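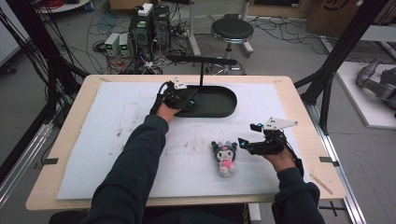 Protecting Clothing and Handbags from Theft When Selling Online

Photograph each item before listing it, including labels and any serial number. Store receipts separately from the goods. Items valued at more than $300 should be kept in a locked closet until sold.
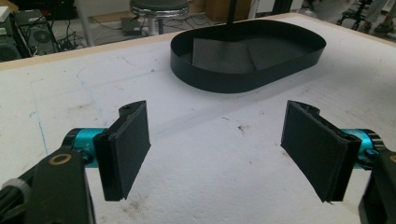
Meet buyers in a public place – never at home – and confirm payment before handing anything over. Report missing items to the police promptly, with the photographs attached.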